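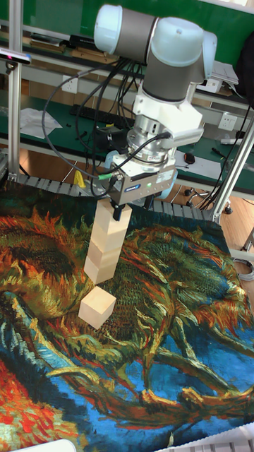

White arm, silver gripper, patterned mat.

06/08/2024

OK so I've been putting off writing this one because I thought I'd get over it, and then it was a whole weekend later and I was still grumbling over the dishes, so here we go. They moved the late local news. After all these years of me falling asleep on the couch to the same opening music, Multdale's only station has pushed the late show back half an hour and handed the old slot to a game show rerun. A rerun!

If you're new around here, you should know that I am a local news person. I don't do cable, I don't do the big national shows, and I get my weather from a man in a vest pointing at my actual county. My mom watched it, my grandmother watched it with the sound up so high the neighbors didn't need a set of their own, and I've kept it going through four apartments and one very patient husband.

The big news (besides the time change) is that Malou Eskildsen has gone from weekends to the late desk, and I'm thrilled for her. I've liked her since she did the flooding story out on the river road, when the mayor kept trying to talk about the new parking lot and she kept politely asking him about the pumps. She asked him the same question four times. I was cheering in my socks.

Her first week was a little stiff, I'll say that. You could tell she wasn't used to having somebody next to her to hand off to, and there were a couple of those tiny silences where both of them were waiting for the other one to talk. By Friday it was much better. She laughed at something during sports, a real laugh, and had to look down at her papers for a second before she could go on.

Oluf Bergmann is still doing the weather, thank goodness. He's cut his segment down, though, or somebody cut it for him. He used to do the whole thing with the garden report, when to cover your tomatoes and so on, and now it's a quick sweep of the map, the next few days, and good night. I miss the tomatoes. I wrote in to say so and got a very nice reply that didn't answer my question, so I may write in again.

Now the set. I have opinions about the set. The old one had that fake brick wall and a desk shaped like a kidney bean, and yes, it looked like a pizza place, but it was OUR pizza place. The new one is all blue glass and glowing strips, and they stand up for half of it. Why are they standing? They walk over to a screen, read the thing that's on the screen, and walk back. My husband says it's so we can see their shoes. I haven't been able to stop looking at the shoes since.

And the music! The new theme is fine, I guess. It's the kind of thing you'd hear while you're on hold with Prolteck about your internet bill (467 minutes of my life, I'm sure of it). The old one had a trumpet. You could hum it. I tried to hum the new one in the car on the way to Nestard to drop off my sister's kids and I ended up in the middle of a cereal commercial.

I don't want this to be all complaining, so let me tell you what I do like. They've brought back the neighborhood segment on Thursdays, the one where they go out and just talk to people. Last week it was the lunch counter at El Idrissi, where I've been getting the same lentil soup since before I was married, and they gave it a good long stretch, with the line out the door and the radio going in the kitchen. No ribbon cutting, no angle. I knew two people in the line! I texted both of them and one of them hadn't told her boss she was out of the office, so that was a fun evening for her.

They're also doing closed captions that keep up with the talking now. My father-in-law can finally follow it without one of us repeating everything in the wrong order. The captions did call the county "the country" all through one budget story, and we enjoyed that very much.

As for the new time, I've tried. I made it to the end twice. The other nights I was out cold before the first commercial and woke up to somebody selling knives. There's a petition going at the library (2918 names when I signed it, and the pen was on its last legs) asking them to go back to the old slot in September when the fall schedule comes out. I don't know if stations read petitions. I signed it anyway and so did my mom, in her best handwriting.

If any of you watch too, tell me in the comments how you're managing. Are you recording it? Napping first? I did try a nap on Sunday and woke up at nine thinking it was Monday morning, so I'm open to other ideas.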